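Kosby remote demonstrations: frequently asked questions
Last updated 13 Jul 2021

What is a demonstration?
One complete run of a task, driven by you from start to finish with the hand controller. Kosby stores the arm's movements along with the camera views, and the Vandumeck trainer learns from the set.

Do I need a real arm?
No. All the tasks in the Grusbridge set run in simulation, and a laptop is enough. You can switch between the close view and the room view at any time.
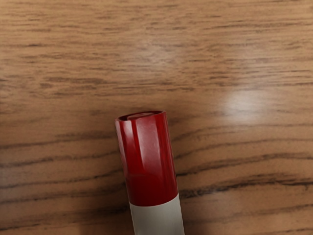

Close view, marker on the table.

How many demonstrations should I record?
We suggest 200 for a single task. You can start training with 100, but expect more missed grasps. The shared Grusbridge set held 1,843 at the end of June.

Can I pause halfway through?
Yes, but long pauses are recorded too - the trained arm may copy them. If you need to stop for more than a moment, discard the run and begin again.

What if I knock something over?
Press Discard. Don't put the item back and carry on, as the recovery will be saved as part of the task.

Which view should I steer by?
Use the room view for large moves and the close view for the last part of the approach. In the room view, check what stands near the gripper before you swing the arm.
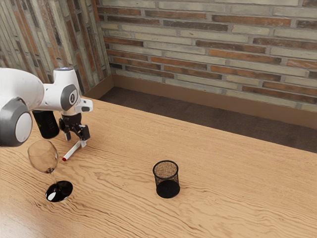

Room view, with the marker held over the table and the mesh cup to the right.

Is there a limit on the length of a run?
Yes, 600 steps. Anything longer is cut at that point and flagged as incomplete.

Where do my recordings go?
To your Jenkins folder. They stay private until you tick Share.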